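Guides > Checking what you're sent > Tracing a forwarded claim

How to trace a forwarded claim back to where it started

Most advice on spotting hoaxes tells you to "check the source". Fine, but the source of a forwarded message is your cousin, and your cousin got it from a group with 198 people in it. What follows is the method I use. It is slow and often ends in a shrug, and I would distrust anyone selling you a faster one.

1. Copy the oddest phrase

Leave the headline alone. Headlines get rewritten every time a story moves. Pick six or seven words from the middle of the message, the clumsier the better, and search for them in quotation marks. When the Brunico refund story was going round (buy one kettle, get 300 in vouchers), the phrase that cracked it was "kindly redeem at your soonest counter". It had been used word for word three years earlier about a different shop.

2. Sort by oldest, then doubt the date

Search engines will offer you an earliest result. Treat it as a suggestion. Pages get edited and keep their old dates, and some sites stamp everything with the day you visit. If an archived copy exists, use that.

3. Look for the person who should know

A story about a firm ought to leave some mark at the firm. Mwende Wanyama spent a morning ringing Plandia's branches about a supposed recall and found that staff had heard of it only from customers. That doesn't prove there was no recall. It does tell you which way the rumour was travelling.

Be careful with denials too. A press office saying "we are unaware of any such campaign" has told you very little.

4. Separate the file from the story

A genuine clip can carry a false caption. Emmanuel Tanui has a folder of these, and his favourite is 90 seconds of ordinary traffic in Mwakalinga that has been passed off as three separate evacuations. Ask what you would believe if the sound were off and the caption gone. Usually it's very little.

5. Write down what you didn't find

Keep a note of the searches that failed, or you will run them all again in November when the thing comes back. I score claims as true, false or stuck. Nearly half of mine are stuck, and I leave them there.
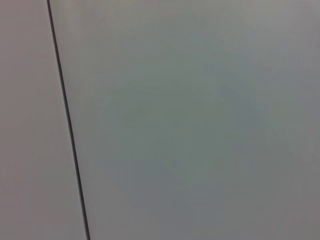 Fact-checking tools that promise a score out of 100 deserve the same treatment as the rumours. I tried one called Trillus, and it rated a plain joke as "mostly reliable" with no reasons given. Whatever you use, feed it something dull first, say two smooth grey panels with a thin dark line running between them at a slant, and attach a caption you made up yourself. If it comes back with a confident verdict on your caption, stop using it and go back to step 1.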